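The tape on the floor

I went to Dallcombe expecting to write about robots and came home with a notebook full of floor tape. Yellow tape, mostly! Roddale, the shop I was visiting, puts it down around every bench where an arm is running, and there's a rule about how old it's allowed to get (one month, then up it comes, peeling or no peeling).

The rules live in a binder. It was 80 pages when they started and they've beaten it down to 16, which everyone there is a little smug about. My favorite page covers grip. Before an arm gets near anything heavy or sharp, it has to work through light, crushable stuff at low speed, and a dented item goes in the log the same as a dropped one. The log had 1,673 entries when I was there on a Monday, and I read way more of them than I needed to. "Cup 2 dented, grip too high, slowed down and repeated." That sort of thing, page after page.

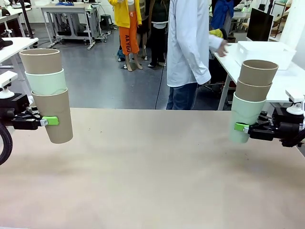
Two arms, two stacks of three paper cups, each held by the bottom cup.

I asked why paper cups and got a long answer about how they show a squeeze right away. Barta, the supplier they buy from, sends them in boxes, and the mint green ones are apparently harder to get in August.

The other rule I liked is that anyone can call a stop, visitors included, and you don't have to say why. I got my own practice go at the button, a big red thing with a very satisfying clunk. Their sister shop in Wekwood has borrowed the binder and already added two pages about cables.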